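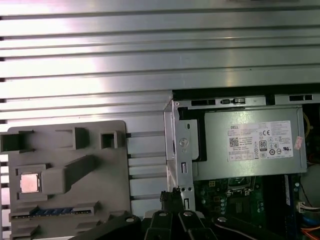
Fig. 1. Open Dell case with the power supply, parts tray to the left.

Group report: desktop teardown and refit
Sena Acheampong, Malachy Hayes, Mairéad Nic Aodha

Aim. Strip one office desktop down to the board, log every part, put it back together. Write up what a beginner would get stuck on. Mr. Hayes senior (Malachy's dad) lent us the good screwdrivers, thanks.

Method. Side panel off first, then read the labels before touching anything. Copied the power supply label into the log by hand. Tiny print, took ages. CPU goes in the tray pocket whenever its out of the socket, never on the bench. Cables tagged with masking tape and a letter.

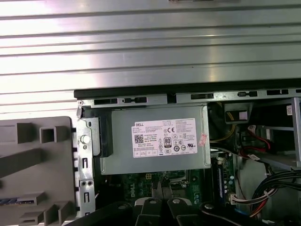

Pratmont, July

Second session. Power supply stays in until the board cables are all logged, we agreed this after mixing up two tags in session one. Declan Ó Ceallaigh timed us: 70 minutes for the teardown, 40 for the refit. Refit was quicker becuase the tape letters were already on. Only real argument was over the order for the front panel wires. Mairéad's order won.

Memory next. Open both latches, lift straight up, hold by the edges. Going back in, line up the notch before pushing.

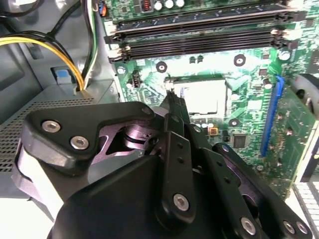

Push one end, then the other, until the clips close. Sena's first try was the wrong way round and it wouldn't seat, so check the notch twice. 18 lines in the log for this stage, most of them short.

Still to do: tidy the cable table, add part numbers, ask Declan for his timing sheet.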